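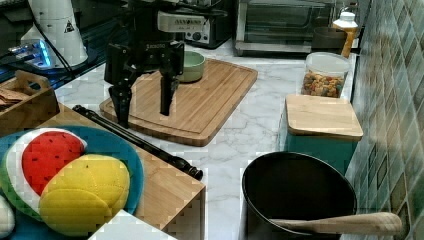
Six evenings into teaching the arm by remote control and my shoulders are wrecked. Francine Després lent me her kitchen counter for September, and I'm up to 80 demos out of the 139 I promised her — so close!

Driving from the wrist view is the weird part. You lose all sense of depth and start steering by whatever colour you recognise.
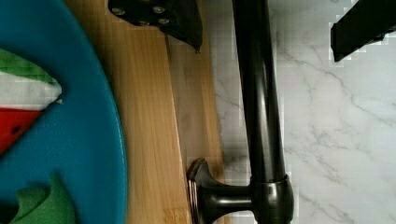
Wrist view, watermelon to the left, tap dead ahead

My early runs were jerky, so I binned them and slowed right down. 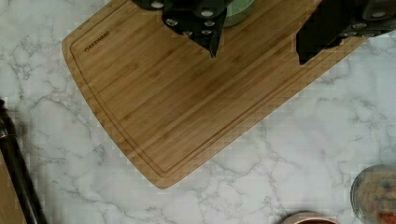 Now I do a practice pass with no recording, then go for real. Francine reckons I hold my breath the whole way — she's probably right.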